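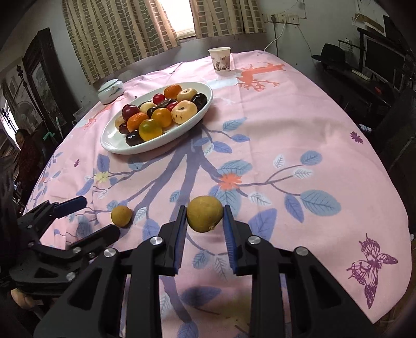 Reports > Grant projects > Weno > Interim report

Overview Progress Budget Partners Contact

Weno Household Handling Project: Interim Report to the Dikero Fund

1. Purpose of this report

This report covers the second period of the Weno project, which ended in November. The project is collecting hand-guided demonstrations of ordinary kitchen and dining tasks, to be used in training the two-arm robot at the Ogbonna laboratory. It was prepared by Nkechi Akpan, project lead, with contributions from Titilayo Afolabi (data collection) and Rakiya Etim (training and evaluation).

2. Work completed

The grant agreement calls for 3,000 accepted demonstrations by the close of the project. Collection in this period concentrated on fruit handling, in which an operator holds a gripper in each hand and moves fruit between a plate and the tablecloth. Sessions were held in furnished rooms with household tableware and patterned cloths, as agreed with the Fund at the outset. The fruit on the table ranges from cherries and small tomatoes to plums and mandarins, and the operator must adjust the opening of the fingers for each.

Operators are asked to work at a natural pace and to approach each piece from whichever side is clear. Where a piece is partly covered by another, they may use the second gripper to steady the pile. Early guidance had required a fixed order of picking. Ms. Afolabi withdrew that rule after the first review, as it produced stiff movements that were of little use in training.

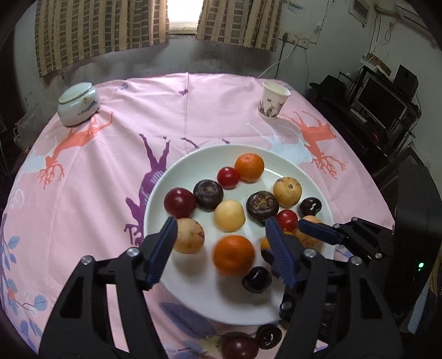
A further 155 demonstrations were set aside during checking. The most common fault was loss of position tracking when the two grippers came close together over the plate. These recordings have been kept in a separate folder – they may still be of value for work on grasp selection – but they are not counted toward the target.

3. Staff and training

Yetunde Anozie joined as an operator during the period and completed the 30 hours of supervised practice required before her recordings can be accepted. The written operator guide has been revised to include a section on soft fruit, with advice on closing speed and on releasing a piece without rolling it.

4. Matters for the Fund's attention

Replacement finger pads were delivered later than planned by the supplier, Evum. The delay cost the project 44 operator hours, which will be made up in the next period within the existing budget. No change to the end date is requested.

The Fund asked in its last letter whether remote control of the robot would be compared with hand-held collection. A small comparison is planned on the same fruit tasks, and Ms. Etim will send the test plan to Ngozi Usman at the Fund for comment before work begins.

5. Next period

Collection will move on to cups and lidded jars. Checking of the remaining fruit recordings will continue alongside it, and the first training results will be included in the next report.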